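Riltgate build thread, part whatever-we're-on. Settle in, it's a long one, because I got behind on these over the holidays and a lot has happened with the gripper.
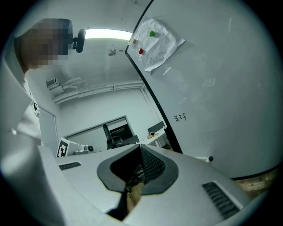 So, where I left you last time, the hand-held gripper was finally in one piece and I was complaining about the trigger. I am still complaining about the trigger! But it's a smaller complaint now, and I'll get to it.

For anyone new: Riltgate is my shared-workshop project. The idea is a gripper you carry around and squeeze yourself, with a camera on it, so that a small arm can later copy what your hand did. The arm lives on my kitchen counter at home and is called Mazurek, after the cake, because I was hungry when I named it.

The trigger, then. My first one had a return spring out of an old stapler, and it was so stiff that after a few minutes of picking things up my hand felt like I'd been wringing out towels. Kyung-hwa Ko tried it once, handed it back very politely and went to get tea.

The second spring was too soft, and the fingers drifted shut whenever I tipped the thing forward. I put up with that for far too long — I kept telling myself I'd just hold it level, and then of course I never did.

What fixed it was moving the pivot. I shifted it 2 mm toward the palm, kept the soft spring, and now the fingers stay open until I want them closed. I'd spent all that time shopping for springs and it was the hole that was in the wrong place.

Still to fix on the trigger: it squeaks. It has a tiny, sad squeak at the very end of the pull. Dry lubricant helped for an afternoon. Waldemar Krajewska thinks the pin is slightly too long and rubbing on the inside of the housing, and he's usually right about pins, so that's next.

On to the wiring, which I know some of you only follow this for. The camera cable used to come loose if I turned my wrist quickly. I've added a little printed clamp with two screws, and I left a loop of slack before it. No dropouts since, and I've been swinging it around like a fool to check.

I counted recordings last night, because Hina Farooqui asked me and I had no idea. We have 47 that are good enough to keep and 13 that I should delete and haven't. Most of the bad ones are me starting to move before the recording had properly begun. I do it every single time, and then I say "oh no" out loud, and that's recorded too.

The task is still picking up a cup and putting it on a saucer. I know, I know. I wanted to do laundry. But every time I get ambitious, Bożena Ziółkowski asks me whether the cup works yet, and it doesn't quite, so back to the cup we go.

"Doesn't quite" means that Mazurek gets to the cup nicely, closes on it nicely, and then sets it down half a saucer to the left, with enormous confidence. I think my camera offset is wrong in the settings file. I measured it before I moved the mount and never measured it again (yes, I heard you all sigh).

A few of you asked about printing the shell. Mine is plain PLA, printed slowly, and it's been fine. Please don't leave yours in a hot car. If I did it over I'd thicken the wall near the grip, where it flexes a bit if you squeeze hard.

Someone else asked if the files are up. Not yet, sorry! I want to redraw the trigger with the new pivot first, so you don't all print the towel-wringing version. I'm aiming for February, and if you'd like to test a rough copy before then, send me a message and tell me what printer you have.

Next jobs for me are the squeaky pin and measuring that offset again with proper calipers. Ryszard Pawłowska has promised to lend me his, and I've promised to give them back this time.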